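Course Handout 3: Choosing and Specifying Galvanized Steel Products
Building Materials for Small Contractors, spring term

You will at some point be sent to buy galvanized steel by someone who thinks "galvanized" is a complete description. It tells you there is zinc on the outside. How much zinc, how it got there and what kind of steel is under it are left for you to find out, usually on the phone with a supplier who would like to go to lunch.

How the zinc gets on

Hot-dip galvanizing means the steel takes a bath in molten zinc. If the part was cut, drilled and welded first and dipped afterward, it is called batch or after-fabrication galvanizing. If a long strip was run through the bath and coiled, it is continuous galvanizing, and that is what sheet, light purlins and most roofing are made from. Electroplated zinc is thinner and prettier. It belongs indoors, whatever the packet says about sheds.

For sheet, the coating is given as a weight for both sides together. In the G90 designation the number means 0.90 ounces per square foot, total, so one side gets half of that. Students lose marks on this every term, and contractors lose gutters.

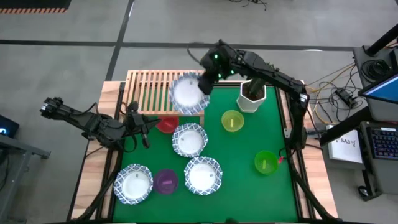 Coating thickness matters most where the steel is going to be wet, scraped or touching something it dislikes. Copper is the classic bad neighbor: run water off a copper flashing onto zinc and you have designed a slow leak. Wet concrete and fresh mortar will etch the surface while they cure. Storage is the other weak spot, and the one you control. New sheets stacked flat and tight in the rain grow a white powder called wet storage stain. Sheets want air between them and a slope to drain, the same principle as a slatted rack with a plate standing up on its edge in the slots. Put spacers between bundles, raise one end, and keep the tarp loose enough for air to get under it. A tarp wrapped tight is a greenhouse, and you are growing oxide.

Cut edges

A sheet cut after coating has bare steel at the edge. On thin material the zinc next door gives itself up to protect it, which is decent of it, and the edge stays sound for years. The thicker the steel, the less you should count on this. Drilled holes and welds on heavier sections need a zinc-rich repair paint, put on clean, dry metal. Silver spray paint is the right color and does nothing else.

Reading a quote

Take the practice quotes from Wundix and Wesia in your folder. Both are for the same 20 C-purlins. Wundix is cheaper by a pleasing amount. Go through both and mark:
- base steel grade
- coating designation, and whether it covers one side or both
- thickness, and whether that is bare steel or steel plus coating
- whether holes are punched before or after coating
- who pays for delivery, and who unloads the truck

Wundix leaves 2 of these blank. Find them before you admire the price. The Emora quote is a bonus sheet for people who finish early. It describes its purlins as "premium quality, all sizes," and your task is to write the email asking what that means, politely, in under 10 lines.

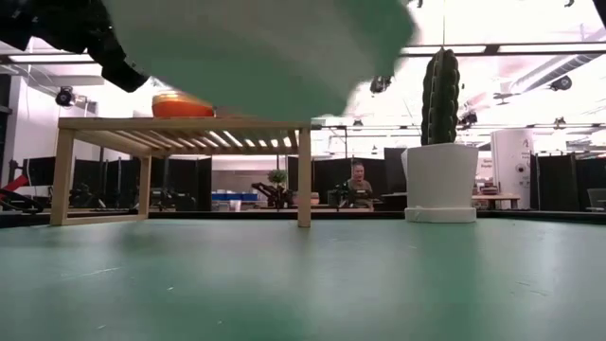 Nasr
Course instructor, Building Materials

When the delivery arrives

Check it before you sign. Look for bare spots, lumps on the edges and flaking at the bends. Dull gray next to shiny is only a matter of steel chemistry and cooling, and it isn't grounds for sending anything back, though a client may need to hear this more than once. A magnetic gauge will give you coating thickness in a few seconds. Take several readings along each piece and write down the average as well as the lowest.

White stain that wipes off with a stiff nylon brush is usually cosmetic. Black stain, or any red, needs a gauge reading and a call to the supplier that same morning.

For next session

Read the section on fasteners in the course pack. Bring your marked-up quotes, and a galvanized bracket or hanger from your own shop if you have one, preferably one that has failed in an interesting way. The gauge will be on the front bench from 10 a.m.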